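Budget 2020 : les pinces d'abord, le bras après

Mercredi 11 décembre 2019

Depuis le mois de juillet je prépare la liste d'achat pour notre petit atelier, et je dois reconnaître que mon premier tableau était mauvais. J'avais mis presque tout l'argent dans le bras robotisé Heltness, et il restait très peu pour ce qui touche vraiment les objets. J'ai donc recommencé avec la question des doigts de préhension : combien de paires, quelle matière pour les patins, quel délai de livraison.

Le devis de Jomier est arrivé lundi : 3946 euros pour deux pinces à main complètes, avec les fixations et 40 patins de rechange. Le transport n'est pas compris.

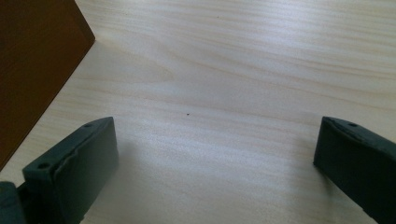
Irkari m'a écrit sous le billet précédent que 40 patins, c'est trop pour commencer, et qu'il vaut mieux en commander une dizaine, puis attendre de connaître le rythme d'usure. Je comprends cet argument. Mais chaque commande séparée coûte 183 euros de frais, et le fournisseur demande sept semaines. Je préfère garder un stock dans le tiroir — c'est peut-être une habitude de mon ancien métier.

Pour choisir, je me suis donné une tâche assez simple : travailler autour d'un coffret en bois avec un couvercle vitré. Un couvercle de ce genre demande de la précision au bord et de la douceur sur le verre. 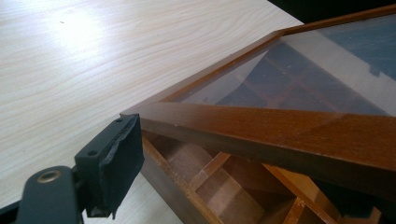
Le deuxième point du budget concerne les pièces que l'on oublie facilement. Les bagues, les vis, les petites articulations ne figurent pas dans le prix de base chez Mandagi, et il faut les demander ligne par ligne. Chez Jomier elles sont comprises, mais seulement la première année. J'ai ajouté une colonne « consommables » dans mon tableau, et la différence entre les deux offres est devenue beaucoup plus petite.

Pour le bras, je repousse la décision au printemps. 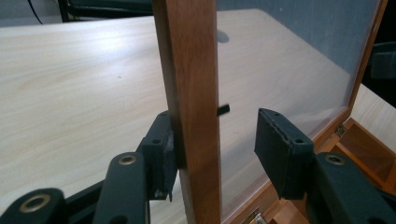

Les deux doigts de part et d'autre du montant, couvercle ouvert.

Il me manque encore le prix du transport. Je le demande demain à Jomier, et je mettrai le tableau corrigé dans le prochain billet.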